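The Velley Bell

My uncle left me the bell and left my cousin Keir Guthrie the house, and for a good while I thought I'd had the worse of it. You'd have thought so too if you'd ever tried to get a ship's bell home on the bus from Salley with a driver who charges for luggage.

It came off the Dristier, or so the family always said. She went down just outside the harbour at Velley in 1788, with a hold full of salt and 60 barrels of something the captain wouldn't put in writing. The bell was the only thing that washed in, which is a funny thing for a bell to do when you think about it. I did say this to my uncle once, when I was nine. He told me to eat my potatoes.

Anyway, the rule was that you never rang it indoors. You could polish it, you could hang your hat on it, you could let the cat sleep in it upside down (ours did, for years). But no ringing. My gran had rung it once as a girl and wouldn't say what came of it, only that they'd had to buy a new door. 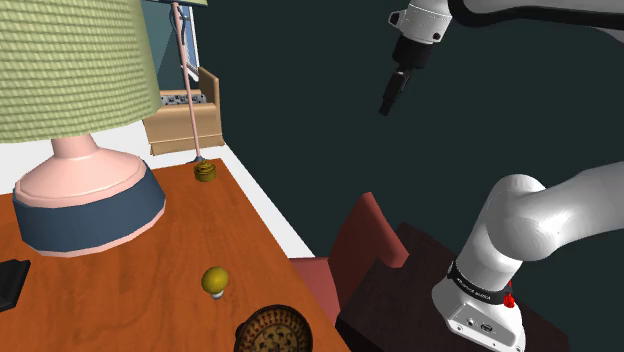 I kept it in the box until December, when Keir came over for his supper and started on at me about it. He wanted to see it. Then he wanted to hold it, and then of course he wanted to know why I was being so precious. I put it down on the table where I could keep an eye on it, beside the lamp with the fat pink base and the blue band round its middle, and I went to see to the pie. I was gone two minutes, if that. I heard it from the kitchen – one note, very low, lower than a bell that size has any business making – and then I heard Keir say, 'Oh.'

'You didn't,' I said.

'I only tapped it,' he said. 'With a spoon.'

We stood there like a pair of schoolboys. Nothing happened. The pie was fine. Keir had two helpings and told me all about the damp in the back bedroom, which I'm afraid I enjoyed more than the pie, and by nine o'clock I'd nearly forgotten.

Then somebody knocked.

He was 70 if he was a day, soaked to the skin on a dry night, and he had his cap in both hands. He was ever so polite. He said his name was McAlister and he was sorry to call so late, but he'd heard the bell for supper and had we kept him any?

Well, what do you do? I looked at Keir and Keir looked at the pie dish. There was one slice left, and a bit of gravy. I sat the old man down by the fire and he ate the lot without a word, and dripped, and when he'd finished he wiped his mouth and asked me where the others were sitting.

'What others?' said Keir, in a voice I hadn't heard since he was small.

'The rest of the watch,' said Mr McAlister. 'They're slower than me. It's a fair step up from the harbour.'

I got my coat and my purse. The chip shop on the corner shuts at ten, and I made Keir pay.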